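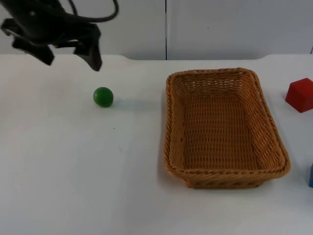
Session 5: Reading a cave survey before you go underground

Hi all. Notes from tonight, typed up fast, so forgive the gaps. Bring your printed copy of the Hurkbridge survey next time because we're going to scribble all over it.

We started with the plan view, the one everybody likes. It shows the cave from straight overhead, and it lies to you about effort! The Luseck passage looks like a short stroll on the plan. Flip to the extended profile and you'll see it drops down two pitches and climbs back up a boulder slope. Always read the two views together, plan on the left, profile on the right, with a finger on the same station in each.

Station numbers. The Hurkbridge survey has 3,326 meters of mapped passage, and the stations restart at every junction (I know, I hate it too). So when you write up your trip, give the branch letter and then the number. "Station 8" by itself could be in any of the side passages.

Water levels. The dashed line in the lower series is the April high water mark. If your route goes under that line, you need a turnaround time agreed with your surface contact before you leave the car.

Grades. Ours is a grade 5 survey, meaning compass, clinometer and tape, with the passage details drawn in at the stations. The far end past the second duck was only sketched, so treat every wall out there as a rough guess.

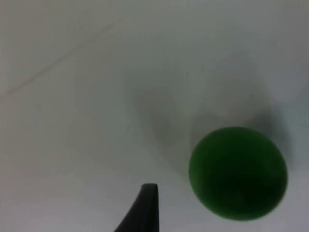

Mesfin Araya asked whether you could trust the sketched part enough to plan a bivouac there, and Kanako Honda thought no, her group had looked for the big flat chamber and ended up sleeping in the passage before it. I'm with Kanako on this. Camp where the survey is solid, and push on from there with light bags.

For next time: mark your own route from the entrance to the second pitch, list the rope you'd carry, and write down your turnaround time. Tekle Moges has the spare clinometers if you want to practice in the parking lot.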